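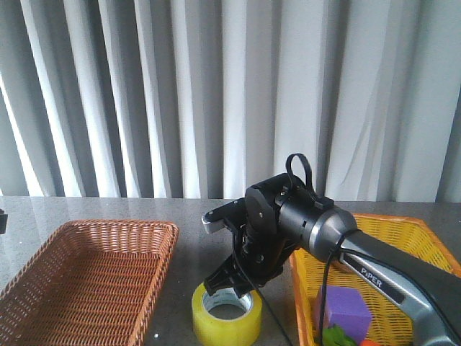 The arm, the tape, the baskets. Bench two at Dulten, 20th April.
14 comments

I pack sample kits for a living. Have done for long enough that I can tell the good tape from the cheap tape by the sound it makes. Since spring I also share a bench with an arm, and people keep asking me what that's like, so: a thread.
3 shares

The official line from upstairs was that the arm would "take the reaching out of the job." Fair enough. There's a lot of reaching. Kit goes in a basket, basket goes down the line, you lean over for the next one. My shoulder had opinions about it years before any consultant did.

What they left out is that somebody has to teach it to reach. That's me now. I've gone from moving things into baskets to watching a thing move things into baskets, and my title has picked up the word "technician." My pay has picked up a lanyard.
41 likes 9 comments

The project is called Jultus. I asked what it stood for and got a look. The old one was called Gwynne and that didn't stand for anything either, but at least it sounded like someone you could have lunch with.

A shift goes like this. Set out the baskets, set out the objects, run the pick, write down what happened, put everything back where it was, run it again. My target is 200 runs. My best so far is 116, and I went home that night and reset the salt and pepper without thinking.
27 likes 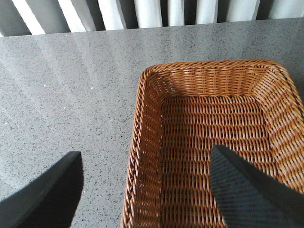
So much of it is baskets. I used to think of a basket as a thing with a big hole in the top, very hard to miss. Then you spend a morning on how far down to go before letting go, and which side of the rim each finger ought to be on, and you start to feel some respect for toddlers.

Ojārs Avotiņš has the bench next to mine and has been here since the place was one room and a kettle. His view is that the arm is a trainee who never asks where the bathroom is. He also talks to it. He says "go on then" every single time it starts to move, and I've caught myself doing it too.
58 likes 12 comments

The real change is the talking. Packing was sociable work. Your hands knew what they were doing so your mouth was free, and I knew everything about everybody's kids. Now I have to look at the thing the whole time and write a line in the log after each run, and I found out last week that Ojārs has a second grandchild who can already walk.

On the other hand my shoulder is better. I resent how much better it is. I slept on my left side for the first time in ages and had to be gracious about it at work.
33 likes

Someone in the replies asked if I'm worried about my job. Sure. I've read the slides. There's one that says "redeployed capacity" with an arrow pointing off to the right, and I'd like to know what's over there. Jadia on the loading side got the same slide and printed it out. It's on the fridge.
6 shares 22 comments

To be fair to my manager, when I asked her straight out she said nobody on our line is going before the review in May, and after the review she doesn't know. I'd take that over the arrow. We also got it in writing that the people who did the packing get first go at the bench jobs, and that came from Jadia asking for it in three meetings running.

Log note from this afternoon, for those who like detail. Run 814 overall. Comment field: "let go early, see previous." Previous says "see previous." I wrote both of those.
19 likes

Anyway, break's over and there are baskets to put back. I'll post again after the review if I still have the lanyard.
74 likes 16 comments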